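Pleladwood Adds Gray Spoon Rest to Its Kitchen Line
Flaltville, October - Housewares maker Pleladwood has added a spoon rest in glossy light gray plastic to its stovetop range. 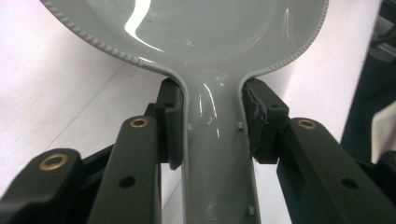 Beaded rim, wide bowl
The rest has a shallow oval bowl with a raised beaded rim, and a narrow handle with a gently concave center. Pleladwood will ship a first run of 3536 pieces to 60 stores in the Birberg and Lyons areas.
"Customers asked for a bowl wide enough for a serving spoon," said Leilani Obi, product manager. "We kept it to one color for now."

Availability
On shelves from Friday, in cartons of 16 - store orders go through the Flaltville office.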